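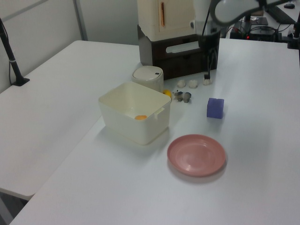 *A Rillgate practice table, with the bin, the plate and the purple block set out on the table.*

The **Rillgate Tabletop Challenge** is a student project in robot handling run at Bickerstaff College. Teams program a single robot arm to pick up, move and put down small everyday objects on a white table. It began as an evening club and became a taught option in the second year of the engineering course. It is usually known to students as "Rillgate", after the building where the first tables were set up.

## History

The club was started by Thitima Yensuk, a lecturer in control engineering, who wanted a project that could be finished inside one term. Early members worked with wooden blocks only. Household items and toys were brought in during the second year, after teams began to solve the block tasks too quickly.

Akosua Nutsugah joined as technical lead and wrote most of the present rulebook. She also introduced the shared log, in which every attempt is entered whether or not it succeeds. The log passed 4000 entries on Jan 25, 2025, of which 1256 came from a single team, Valtden.

## Format

The project starts each September and lasts for one term. Students work in teams of up to 6. Each team is given a task sheet, a set of objects and a booked slot at the table. Slots last 40 minutes and include the time needed to lay the objects out.

Tasks are written as short plain instructions, such as "put the block on the plate" or "move the animal away from the box". The team may place the objects as it likes during practice. In the final round the layout is chosen by another team — a rule that has been argued over more than any other.

## Objects

The objects differ in shape, size and softness. Block tasks are normally set first. A foam cube has flat sides and gives a little when held, so small errors in the grip matter less than they do with a hard object.

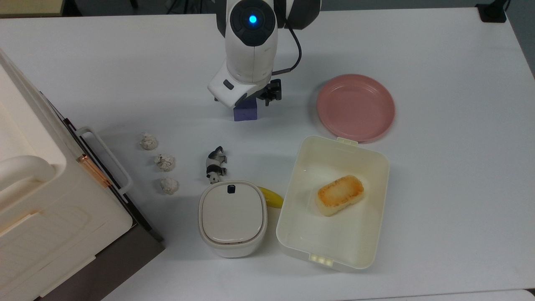 *The gripper at the purple foam cube, with the pink plate and the open lunch box to the right.*

Crumpled paper balls are treated as harder, as no two have the same outline. Animal figures are harder again, and the rulebook allows a team to choose which part of the figure to grip. Open boxes and plates are used mainly as places to put things, although some advanced tasks ask for an item to be taken out of a box.

## Scoring

An attempt scores full marks if the object ends up where the task sheet says and nothing else has been moved. Half marks are given if a neighbouring object has been touched but not knocked over. Dropped objects score nothing. Speed is used only to separate tied teams.

The written report carries as many marks as the final round. Students are expected to discuss failed attempts in it, using entries from the log.

## Related projects

Fetix, a shorter version for school pupils, uses the same scoring with fewer objects and no written report.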